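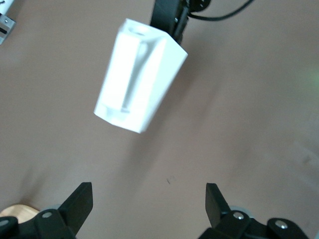

Wooden rack with thin dowels keeps tipping over, and what do I put under it?

Posted by flustcombe_tealady, April 2025
Viewed 849 times

Hello all, hoping one of you has been through this. I've got one of those little wooden stands, an oval board for the base and then a post with thin rods coming off it at different angles. I use it for cups and for drying odds and ends after washing up. It's lovely to look at but the rods all sit over to one side of the board, so as soon as I hang anything with a bit of weight on the far ones the whole thing starts to lean. I've lost 2 mugs to it already and I was fond of both of them.

The other thing is the table. I've covered the whole top in smooth brown paper, edge to edge, because I was fed up with rings on the wood (I bought a big roll and will be using it until I'm ninety). It looks really smart when it's fresh but I don't know if I'm making things worse, as the stand seems to slide more on paper than it did on the bare table.

So, do I weigh the base down, stick something under it, or give up and buy a heavier one? My sister-in-law has an Alholm one with a metal foot and it doesn't budge, but it's ugly and I don't want it!

bosent_bodger

I had a stand that did this and I fixed it for next to nothing. Turn it over and look at where the post meets the board. If there's any wobble there, sort that out first, a drop of wood glue and leave it overnight, or nothing else you do will help.

Then put little felt or rubber feet on the underside. I'd go for rubber on paper, as felt slides about even more. Get them right out near the ends, and put an extra couple on the side the rods lean over, that's where it wants to tip. 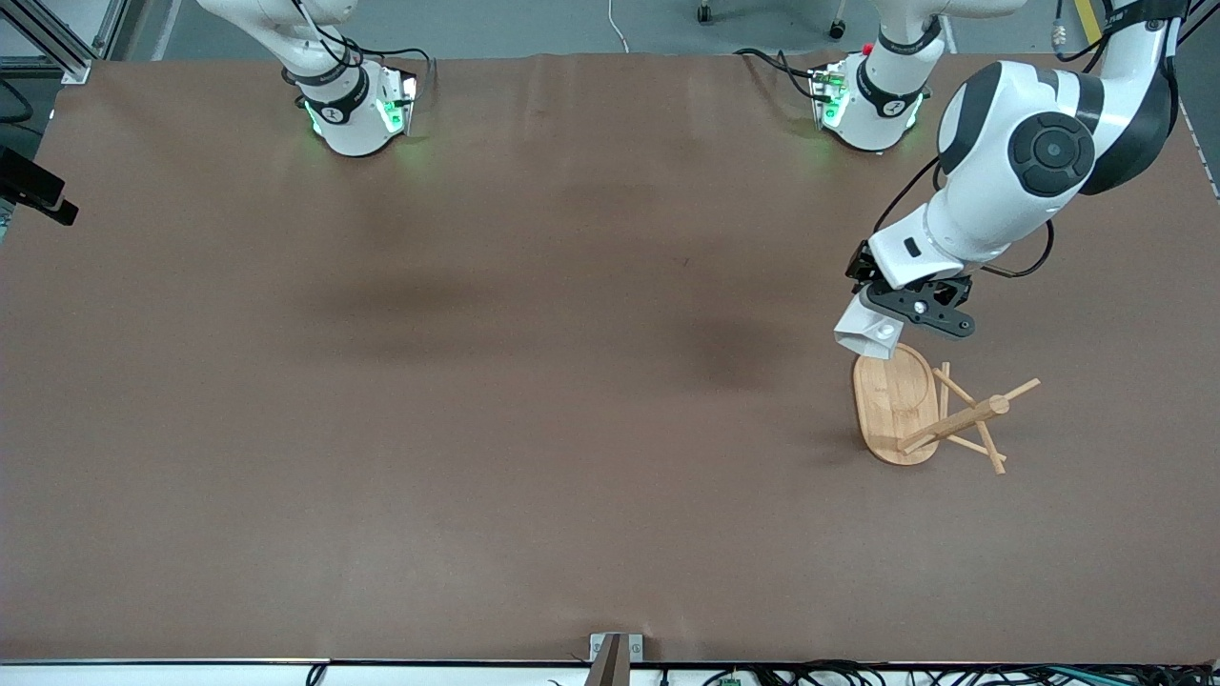 After that it's all down to how you load it. I always start with the rods nearest the middle of the board and only use the ones that stick right out for light things, espresso cups or a tea strainer or whatever. Take them off in the opposite order too. I used to grab the nearest mug without thinking and that's how I lost my favourite.

If it still leans, glue a strip of something heavy under the opposite side of the board. I used a flat bit of steel 15 mm wide left over from a shelf and you can't see it at all unless you pick the thing up.

Iwasaki fan

Just get a heavier one, life's too short.

damp_dishcloth

I can only help with the paper. We do our kitchen table every August when the grandchildren come, so they can draw on it, and the trick is to pull it tight and tape it UNDERNEATH the edge. If it's only taped on top it ruckles up, and then anything standing on it goes over the moment someone leans on the table. Don't hang wet cups over it either, the drips make it go all wavy and it never dries flat again. I put a folded tea towel under the rods.

My roll says 3000 sheets' worth on the label, which can't be right, but I've had it for years and it's still going.

flustcombe_tealady

Thank you both (and the heavier one person, I suppose!). There is a wobble where the post goes in, I'd never have looked. Glue is on now and I'm going to get rubber feet from the Bosent shop tomorrow. Will try taping underneath when I change the paper.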